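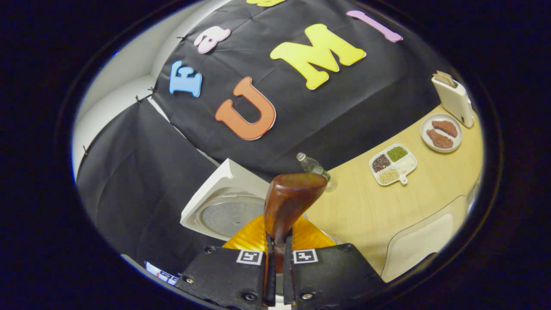 2018-07-29

When I moved to this country I brought two suitcases, one of them half full of rice. My mother packed it. She did not believe that a place with so much rain could have good rice, and I did not want to argue with her at the airport. The rice was finished in May and since then I have been buying my own, and this is how I started to think about the subject of this post, which is cooking for one person.

In my family we are five, and my grandmother made food for eight, in case somebody came. I learned to cook by standing next to her. So I never learned quantities. I learned "until it looks right", but it looked right in a pot as big as a bucket. In my first weeks here I made a lentil stew from memory and I ate it for lunch and dinner until I could not look at a lentil. I still feel a little bit guilty when I pass them in the shop.

The recipes are not much help. Almost all of them are for 4 people. If you divide by four you get strange things, for example a quarter of an egg, or half a clove of garlic, which no person in my family would respect. Also the time changes and the recipe does not tell you this. A small amount of onion in a wide pan burns while you are still looking for the salt. I burned very many onions before I bought a small pan, and now I burn fewer.

Rice was the first thing I managed well. With a small amount, the water is the difficult part, because more of it goes away as steam than you expect. My grandmother measures with her finger: the tip touches the top of the rice and the water comes to the first line of the finger. I was sure this could not work for one cup as well as for six, and I wrote to my cousin Manar to complain about it. She answered only "use a narrower pot". She was right, and I have not told her yet.

My neighbour Senan McGrath has lived alone for much longer than me and he has a different system. He cooks one time, a very large thing, and he freezes it in boxes with no labels. In the evening he takes a box and he finds out what it is when it melts. He told me that once he had custard with boiled potatoes, thinking it was cheese sauce, and that he finished it. I admire this but I could not live like that. I need to know in the morning what I will eat in the evening, otherwise I think about it all day at work and I make mistakes in my emails.

So I have tried to find something between the two. I cook one plain thing that can become other things. A pot of chickpeas is a soup on the first day, and on the second I fry what is left with cumin and put an egg on it. If there are still some on the third day I crush them with lemon and eat them on toast standing up at the window. Roast vegetables work in the same way, except aubergine, which becomes sad in the fridge. Cold rice is very good fried, but you must put it in the fridge quickly and not leave it out all night. My grandmother left it out all night for her whole life, but she is made from something stronger.

Then there is bread. I like it very much and one loaf is too much for me. I tried to buy half a loaf from the baker on the corner and she sold it to me, but with a face. Now I slice the whole loaf on the first day and freeze it flat, with paper between the slices. Fresh herbs I have not solved. They are sold in bunches for a wedding. I have tried a glass of water, a wet cloth and a freezer bag, and the parsley died in all of them -- the coriander died faster.

What I find harder than the cooking is to sit down. When I eat alone I am finished in five minutes, with my telephone in my hand, and after one hour I don't remember if it was good. At home a meal was long because everybody was talking and my uncle was telling the same story about the bus to Rastanine. I tried listening to the radio. It helps a little, more with the football than with the news. I also bought one nice plate, deep blue, too expensive, and I made a rule that dinner must be on this plate and on the table. On most evenings I keep the rule.

Next week two friends from my language class are coming to eat, and I am already worried, as now I know only how to cook for one. I suppose I will multiply by three. If any of you have a way to keep parsley alive for longer than two days, please write it in the comments. Manar, if you are reading this, the pot was a good idea.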